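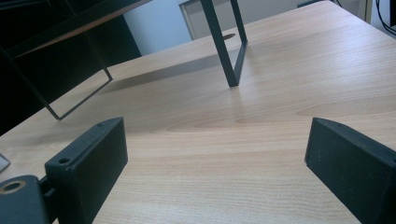

The town council of Hurnport is being asked to move its war memorial 400 yards, from the foot of Tretthorpe Street to the new plaza beside the ferry terminal. The case for the move rests on attendance, drainage and traffic control. The existing stone carries 391 names, and the survey found that a number of them can no longer be read at arm's length. Stone does not wear evenly. It goes first where hands and weather reach it, in the same way that a block of black metal or plastic in regular use gets chipped along its edges while the flat faces stay sound. On the memorial the lower rows are in worse condition than the upper ones, and the corners are worse than either. This is a repair problem, and the council's report treats it as a reason to relocate.

The two questions should be voted on separately. Recutting the lettering can be done in place. The report itself says so in its second appendix, where the Zuder method (shallow recutting followed by a lime wash) is priced for both sites. The price is the same at both. Moving the stone adds a new foundation, a crane, a road closure and a second survey of the panels after they are set down. None of that makes a name easier to read.

The attendance argument is stronger but incomplete. The plaza is rated for 3706 people standing. The present site holds far fewer, and at the last service the crowd stood back past the bank and could not hear the reading. A loudspeaker on the bank corner would have fixed the hearing. The report does not price one.

Traffic is the remaining item. Tretthorpe Street has to be closed for 119 minutes under the current plan, which covers assembly, the march, the service and dispersal. The ferry plaza would need no road closure, but it would need the ferry timetable held, and the operator's letter in the report commits to a hold in the first year only. After that, the service would compete with engine noise and a boarding announcement. A silence is the one part of the program that cannot be moved ten minutes later to suit a boat.

There is also the matter of where the stone was put and why. The site was chosen because the men who enlisted at Hurnport formed up there and walked to the station. The station is gone, but the street is on the same line. A plaque at the old location, as the report proposes, would record this, and a reader who wanted to know could find it out. Fewer people would.

I would support a motion that funds the recutting this year, buys the sound equipment, and widens the paved area on the north side by removing the four parking spaces. If the crowd still does not fit after two services, the plaza can be looked at again with actual figures. The written comment period closes in December, and comments should state the appendix and page they refer to.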